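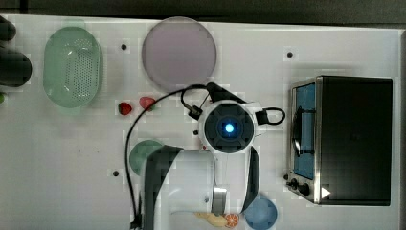 Green colander on a white tabletop.

Search this board Keywords Go

Washing produce before storage: proposed change to the household guidance

griturham_pantry
Members are invited to comment on a proposed change to the household guidance. The present text, adopted in May, advises that all fruit and vegetables be washed on arrival in the home and then refrigerated. The proposed text would advise that berries, mushrooms and leafy herbs be stored unwashed and rinsed only before use. Firm items such as apples, carrots and peppers would remain under the present text. Comments should refer to the section by name where possible.

coldshelf33
The change is supported. Moisture left on berries encourages mold, and most households do not dry them thoroughly. In our building at Plostitton, residents who wash on arrival report discarding strawberries within two or three days. Residents who wait until serving keep them noticeably longer.

Conceicao_Kitchens
On behalf of the Conceição cooking group, we must disagree in part. The present text has one great advantage, namely that the washing gets done. Where fruit is stored unwashed, children and guests will eat it directly from the refrigerator. We would prefer that the guidance keep washing on arrival and add a firm instruction on drying: drain in a colander for 10 minutes, then spread on a clean towel until no water remains.

coldshelf33
With respect, 10 minutes is not sufficient for raspberries. They hold water in the center and are easily crushed on a towel. A label on the container reading "not washed" would answer the concern about children.

renik_stores
The Renik storeroom distributes produce to shared kitchens and has some experience in this matter. Labels are removed or ignored. We now keep unwashed berries on the top shelf and ready-to-eat items below eye level. Complaints have been few.

Conceicao_Kitchens
The top shelf is a reasonable measure in a shared kitchen. It is less practical in a small apartment with one shelf and a drawer. Our objection stands as to berries. We withdraw it as to mushrooms.

lid_and_crock
May I ask whether a vinegar rinse is permitted under either text? The guidance is silent. I have used one part vinegar to three parts water for some years - followed by plain water - and find the taste unaffected.

griturham_pantry
The vinegar rinse is neither advised nor excluded. A separate thread may be opened on that question. The wording on mushrooms and herbs will go forward as proposed. The wording on berries is held over, and the Conceição group is asked to submit its drying instruction in writing, with a suggested time for raspberries.

coldshelf33
Noted. I maintain that no drying time will be satisfactory for raspberries.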